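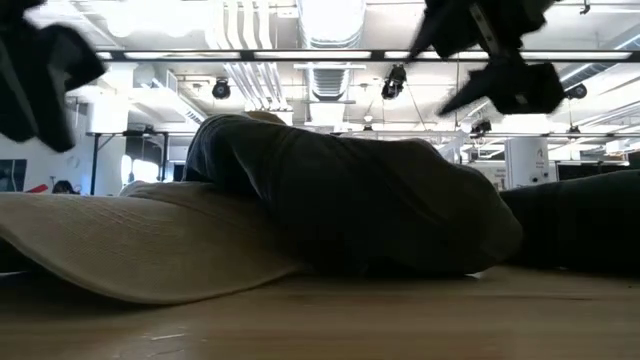 The Rulebook Comes for the Laundry

The first rule at Flillis is that you do not put your hand over the rail. The second is that you do not put your hand over the rail to fix the thing that just fell off the table, which was added later, after it became clear that people regarded the first rule as covering only pointless reaching.

There are other rules. They fill a gray binder that lives on a shelf in the company's open-plan workshop in Gerelham, and they were written by Margarida Quintela, who was hired to run the testing floor and discovered in her first week that the testing floor was being run by habit. People knew what to do. They just knew different things.

"I asked where the stop button was for one of the tables," Quintela says. "Two people pointed in two directions, and both of them were very sure."

Flillis works on getting robot arms to handle cloth, the sort of stuff that has no fixed shape and changes its mind when you touch it. A metal bracket looks the same on Monday's shift as on anyone else's. A sweater does not look the same as itself ten seconds ago. So the company has a room full of tables where arms pick up knitwear, shirts and hats and try to put them somewhere, and a group of people who stand near those tables and try to decide whether what just happened was a success.

That last part is where most of the binder comes from. I had gone expecting to write about fences and alarms, and there is a chapter on those, which I will get to. But the longest argument in the building when I visited concerned what it means for a hat to be in a bin.

It seems like an easy question. The hat is in the bin or it is on the table. But a baseball cap has a brim, and the brim has opinions. It will hook itself over the rim and hang there, half in, looking pleased. Is that in? Jenő Medve, who oversees the cap work, says it counts if the cap stays where it is when the arm moves away. Quintela says it counts if the whole cap is below the rim. For most of a summer each of them scored runs in their own way, and the weekly numbers went up and down according to who was at the table.

"We had a very good week," Medve recalls. "It was my week."

The binder now says below the rim. Medve signed the page and wrote "under protest" next to his name, in pencil, which he points out can be erased if he is ever persuaded.
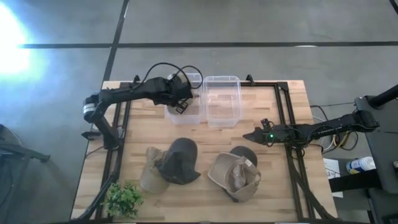 Setting up a table has its own page too. Before a run starts, the bins go at the far side, empty, and someone looks inside them to confirm that they are empty. This sounds like the kind of instruction that insults the reader. It was put in after a morning of results had to be thrown out over a glove that had been sitting in a bin from the day before and was scored, again and again, as a triumph. The caps go down next. They may overlap. They may be upside down. What they may not be is arranged nicely, and this turns out to be the hardest instruction in the whole book to follow. People like robots to do well. Left alone with a table and a few hats, a decent person will turn each brim a little toward the gripper, the way you cut up food for a toddler.

Quintela's answer was to take the choice away. The person who lays out the items draws a card from a deck, and the card says how each thing should land: crown up, crown down, on its side, under another one. There are 1000 cards, printed by a shop in town that asked no questions. Some are impossible. One asks for a cap to be on its side and underneath two others, which works for as long as you hold it there, and holding it there brings us back to the first rule.

Most of what gets printed about robot safety assumes a large machine in a large cage, doing the same thing until it wears out. If you want to go in, you open the gate, the power drops, and the machine waits. The small arms that sit on a tabletop are another sort of animal. They are light and often slow. A person can stand right beside one all day, and it is exactly the standing right beside one all day that worries people like Quintela. You get used to it. You lean. You start to treat it as a slightly dim coworker who would surely notice your elbow.

For the safety chapter she brought in Salgado, a two-room consultancy that had mostly done sawmills. The sawmill people walked around the tables for an afternoon and were, by all accounts, charmed. Then they sent a report with 6 main findings, none of them charming. The floor had cables that crossed walking paths. Nobody on the late shift could say who was allowed to restart an arm after a stop. Grippers were being swapped with the power on. The report also noted, in a sentence Quintela has since had read aloud at two staff meetings, that "the operators appear fond of the equipment."

The restart question took the longest to settle. Under the old way, whoever was closest pressed the button. Now the person who stopped the arm is the person who starts it again, and if that person has gone to lunch, the arm has gone to lunch too. Medve figures this costs his group several runs a week. He also admits, when Quintela is out of earshot, that he has stopped flinching.
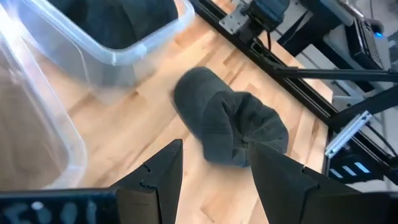 Then there is the matter of looking. An arm with a camera at its wrist sees the table from a few inches away, mostly hat and fingers. A camera off to the side sees the whole layout, along with whatever the rest of the room is up to. The binder requires both views to be saved for every run and requires that a person check them against each other before the run is counted. It used to be enough to check one. But from close up, a gripper that has pinched the brim and a gripper that has pinched the air just past the brim can look awfully alike, and the arms were getting credit for a certain amount of confident mime.

Checking is dull work, and the binder is unusually frank about it. No one does more than an hour at a stretch. No one checks their own runs. If two checkers disagree, a third looks without being told there was a disagreement, and if the third one shrugs, the run is marked "unclear" and stays that way. Quintela is proud of the unclear pile. A lab with nothing in it, she says, is a lab that rounds up.

It would be neater if there were a single published standard that covered all this, and Flillis could buy a copy and be done. For the machines themselves there is plenty of official guidance. For deciding whether a hat went in a bin, you are more or less on your own. There is a shared draft going back and forth among a handful of small outfits, known as the Hornska notes after the town where the first meeting was held, in a hotel with one working elevator. The draft has been in progress long enough to have a history. An early version defined "grasp" in 5 different ways and invited members to pick. The current one defines it once and then uses it to mean something else in the appendix.

Quintela contributes to the notes and is polite about them. She sent in the rim rule. It came back with a comment asking whether a bin without a rim would be covered, from a company that, as far as she knows, does not own any bins.

The binder's last tab holds what she calls the graveyard: rules that were tried and taken out. Closed-toe shoes only stayed in. So did hair tied back. Gone is the rule that every item be ironed before use, which lasted four days. Gone is the requirement to say "clear" out loud before each start, which people began saying in funny voices and then began saying while not clear. Gone is a ban on naming the arms. It was never enforced, and Medve says the people who followed it just started calling them Left and Right, which are names.

I asked what the next addition would be. Quintela turned to a blank page with a heading already typed on it. It said "Socks," and she said she would rather wait until they had agreed on what counts as a pair.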